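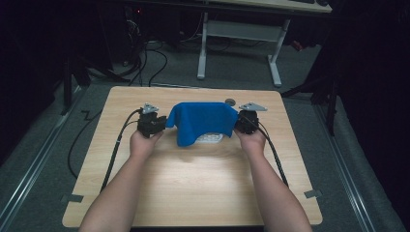

Okay, before you get anywhere near recording your first cloth fold, set up your table and cables properly, because I skipped this part on my first go with the Joditz grippers and paid for it all through July. These are the hand-held ones, so you're the arm! I work at a light wood-grain table on gray carpet, one black gripper in each hand, and I let the two cables trail back along the outside of my forearms toward my end of the table. A bright blue cloth is my standard practice piece (it stands out nicely from the tabletop, even with a shiny patch of light in the middle).

Section 2: Getting the grippers ready

1. Plug the left gripper into the Pravbridge box first, then the right. The software names them in the order they show up, and if you swap them you'll get a mirror-image session that looks perfectly fine until you try to use it.

2. Wait for both lights on the box to go solid. Mine takes 13 seconds. If it goes past a minute, pull both plugs and start over.

3. Check the small triangular brackets on top. They should point outward, one to each side. Wiggle them. If one moves at all, snug it up by hand and then a tiny bit more with the short key.

Caution: don't use the long key for this! I stripped one of mine that way and had to wait ages for a new bracket.

4. Pick up both grippers and stretch your arms out as far as you'll ever need to. If a cable goes tight, you want more slack at the box end.

Note: loose cable on the floor is okay as long as it's not where your feet go. I'm not tidy, the floor under my desk is a bird's nest, but the stretch where I stand stays clear.

5. Open Kullik and hit Calibrate. Squeeze each gripper all the way closed, hold, then let go slowly. You want the reading to land near 4000 when it's closed. Mine never hits it dead on and the folds come out fine.

6. Save the profile with a name you'll recognize later (I have four called "test" and I couldn't tell you which is which).

Section 3: Your first cloth session

1. Lay the cloth in the middle of the table, within easy reach of both hands.

2. Press Record and bring both grippers down to the cloth. Pinch one side with each, and lift slowly.

3. Set it down, open both grippers, and back your hands off before you stop the recording.

Note: if Kullik throws error 503, the box has dropped one of the grippers. Replug the left, then the right, and run Calibrate again. Your saved sessions are safe.

4. Play it back at half speed before moving on to the Lungu export in Section 4. If the left trace wobbles and the right one doesn't, go back and check that bracket.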